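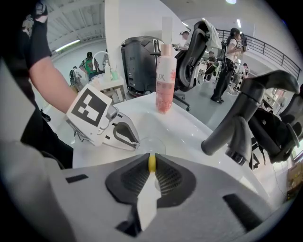
Why put the soap away at all, one student wanted to know after the first session, if somebody will need it again in an hour? Leave it out during use. At closing time it goes back to the washing point, and the table is left clear for the next group.

# Unit 4: Shared tables and room lighting

Wundinstead Short Course in Workplace Upkeep
Handout, revised 25 September 2022

## Clearing a white gloss table

A glossy top shows smears and rings more than a matt one does. Work in this order:

1. Move glasses first. Hold them low down, away from the rim.
2. Move tall pump bottles next. They tip easily when a sleeve catches the top.
3. Wipe from the far edge towards you with a damp cloth.
4. Dry with a second cloth, then look along the surface from a low angle.

Cloths don't go back on chairs. Hang them on the rail at the washing point.

## Lights and ceiling

Open-plan rooms often mix fittings. In the practice room there are round recessed lights and a long linear one, set against a white ceiling with broad beams. Note each type separately on your sheet, as they are cleaned differently. Switch off and let fittings cool before dusting. Beams are done before the tables.
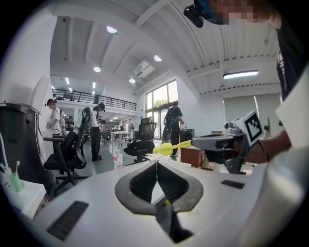 ## For next time

Read the Plikow sheet on dilution (36 ml of cleaner to 1,000 ml of water) and work out the amount for a 700 ml spray bottle. Bring your April checklist if you still have it.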